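Enrolar o cabo do secador: a tarefa mais difícil da semana na Grusa

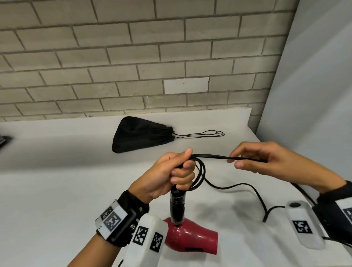
Mãos humanas primeiro, robôs depois

A coleta de demonstrações do projeto Keltetti entrou na fase das tarefas com cabos, e a equipe da Grusa não esconde a animação. Depois de semanas dobrando panos e fechando potes, chegou a vez do secador de cabelo: segurar o cabo preto enrolado junto à empunhadura com uma das mãos, puxar o fio com a outra e continuar dando voltas. Quem faz isso em casa nem pensa no assunto. Para um sistema que aprende por exemplos, é um problema e tanto!

Até o fim de março foram gravadas 767 demonstrações, das quais 107 só com secadores. Os participantes trabalham com as duas mãos livres e levam nos antebraços suportes com marcadores quadrados em preto e branco, que permitem recuperar a posição de cada punho ao longo da gravação. Os dedos ficam descobertos, e isso faz toda a diferença quando é preciso pinçar um fio dobrado e mantê-lo esticado.

"Um cabo nunca cai duas vezes do mesmo jeito", conta Albane Vasseur, que coordena as sessões. "A gente vê a pessoa corrigir a tensão no meio da volta, soltar um pouco, pegar de novo mais perto. É exatamente esse tipo de correção que queremos no conjunto de dados, e é lindo de ver quando aparece inteira numa gravação."

Por isso as tentativas desajeitadas também ficam. Se o fio escapa e o participante consegue retomá-lo, a demonstração é mantida e recebe uma etiqueta própria. Só saem do conjunto as gravações em que os marcadores somem por tempo demais ou em que a tarefa é abandonada. Na última revisão, 29 foram descartadas, quase todas por mangas que escorregaram sobre os marcadores (a recomendação agora é arregaçar bem antes de começar).

A bancada branca, encostada à parede de tijolos pintados, é a mesma em todas as sessões deste bloco. A variação vem das pessoas: há quem enrole apertado, há quem deixe laçadas largas, e os canhotos invertem tudo. Sandamali Munshi, responsável pelo treinamento do modelo, pediu mais canhotos e já conseguiu quatro. Ela trabalha na unidade da Kinnunen em Ilisbridge, para onde os arquivos seguem no fim de cada dia, e manda de volta uma lista curta do que está faltando. A desta semana pedia voltas iniciadas com o fio já torcido e secadores virados para o outro lado.

Os primeiros testes com o modelo devem usar umas 245 demonstrações do bloco de cabos, somando secadores, carregadores e extensões. Munshi prefere não prometer resultado, mas diz que mal pode esperar para ver se o que for aprendido com um aparelho serve para os outros. "Se ele souber o que fazer com a ponta solta, já vou comemorar", diz.

As sessões continuam pelas próximas semanas, e a equipe ainda procura participantes, com ou sem experiência. Cada sessão inclui um período de treino livre antes da primeira gravação. Depois dos cabos vêm as mangueiras de jardim.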